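**1/** 5/2/19. Several people asked me what is changing at work with the shelf robot, so I will write it in pieces. I work at Trosta, we fill shelves in shops for other firms. Our biggest customer is Georgiev. I have done the night filling for many years and now I am half on the robot project, which has the name Fillix.

**2/** First the question everybody asks. No one in my team has lost the job until now. Two colleagues left, but to other work, and their places are not filled again. I think it is fair to mention both things.

**3/** What is different is the hours. Before, I started at ten in the evening. Three times a week I now come at eight in the morning and I sit with the engineers. My daughter is very pleased with it. My pay is a little lower, because the night supplement is gone for these days. The union is asking about this.

**4/** Second thing is what I am asked. In the shop the question was always "how many cases?" Now it is "why did you take it like that?" Why do I turn a can before I let it go, why do I pull the old ones to the front first. I never had to say it in words. Some evenings I am more tired from the talking than from the lifting.

**5/** The work at hand, with crisps and snack cans:

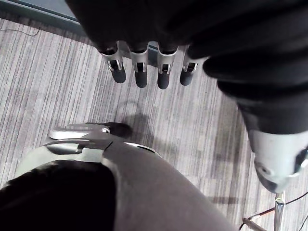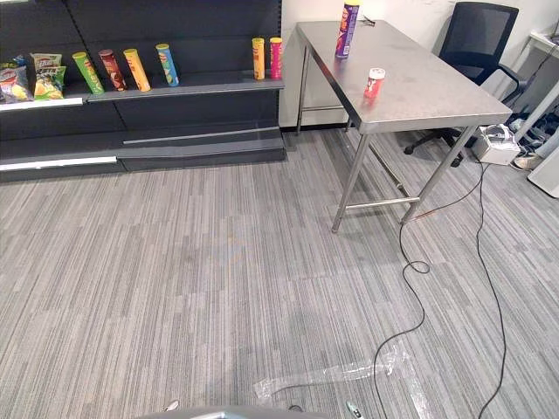
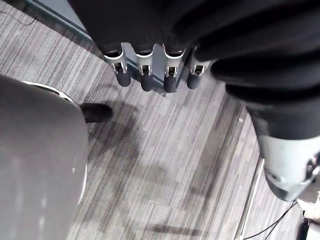
*First and third: a hand of the robot over our carpet, fingers down. Second: the shelf and the steel table.*

**6/** The fingers are metal with dark grey tips. Bags are the subject we discuss most. A can stands where you put it, more or less. A bag of crisps has its own opinion, and when you press too much the customer gets crumbs.

**7/** The list from Georgiev has 548 products. We agreed to begin with 100 of them, and I was allowed to help choose. I left out glass. An engineer wanted jam in the first group and I said please not on my shift.

**8/** Vlasta Tomić from our team sees it differently than me and I promised to write her side also. She says that we are teaching our own replacement and get a certificate as thanks. The certificate is from the Skillex course, 172 hours, and it is true that outside Trosta not many employers know it. I finished it in September. She did not apply.

**9/** I don't have a good answer for her. I asked the management what happens with the night team when the first shops change over. They said there will be "new roles". I asked how many and for whom, and I am still waiting. 239 people work in filling, so it is not a small question.

**10/** For those who asked about my back: yes, it is better.

**11/** If you do similar work and a robot came to your place, please write me how they arranged the supplement for nights. I want to bring it to the next meeting with the union.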